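Progress report to the Bhardwaj Fund
Project: Reading evenings for adults, Hodville
Prepared by: Lerato Gumede
Date: 15/10/2019

1. Where we stand

In our last report we wrote that the evening classes would open in February and that we would have two groups. We opened in February as planned, but with four groups. The interest was bigger than we expected, especially from people who work at the Sukari warehouse and finish their shift at five. They asked us for a later start, so two of the groups now begin at half past six.

The groups are mixed in level. Some learners read well in their first language and need only English. Others did not finish school and are learning to read for the first time. We tried at first to keep them together, and I must say it did not go well. The faster ones were bored and the slower ones stopped to come. From the second month we divided by level, and the attendance became more steady.

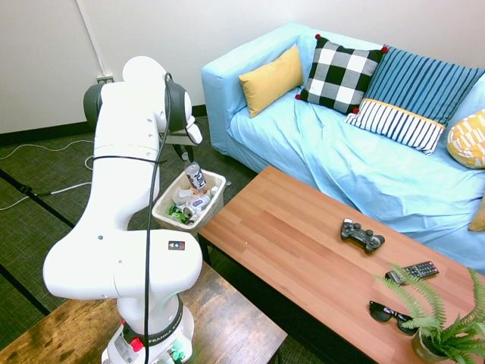 Attendance is written down by the teacher at each class. Up to the end of last month we have 595 single visits in the register. The beginners come most regularly. The upper group loses people when the overtime season starts at Sukari, and we do not know yet how to solve this. One idea is to let them change to the early group for some weeks without a new registration.

2. Books and materials

The budget line for books was $1000. We bought the Fellen readers, levels one to three, and a set of picture dictionaries. The readers are liked. The stories are short and are about adult life: renting a flat, a letter from the bank, a visit to the dentist. The dictionaries are used less, and we will not buy more of them.

Several learners asked to take the readers home. We agreed, with a signature in a notebook. A few copies are still out. 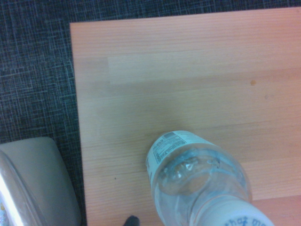

We also made our own worksheets from forms that learners brought with them, such as a school enrollment form and a gas bill. Personal details were removed before copying. The teachers find that one real form can fill a whole evening, and people ask many more questions than with the printed exercises. We would like to collect these worksheets in one folder before the end of the project, so the next teachers can use them.

3. Money

Total spending until now is $3211. It covers teacher hours, the books, copying and tea. Copying was higher than planned because of the worksheets, and we moved a small amount from the travel line to pay for it. We hope this is acceptable to the Fund. If a written request is needed for such a change, please let us know and I will send it.

4. Daily running

The teachers stay after the last class to put the chairs back, close the windows and take out the trash. We did not count this time in the first budget. I ask that fifteen minutes per evening may be paid from now on. 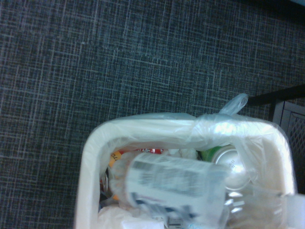
The bin with its plastic liner, on the carpet.

5. Next period

We plan to continue with the same groups and to hold an open evening for families. The reading check for beginners will be repeated, using the same short text as in February, and the results will be in the final report. We also need a replacement for one teacher who is moving away from Hodville. Two people have applied and I will meet both of them next week.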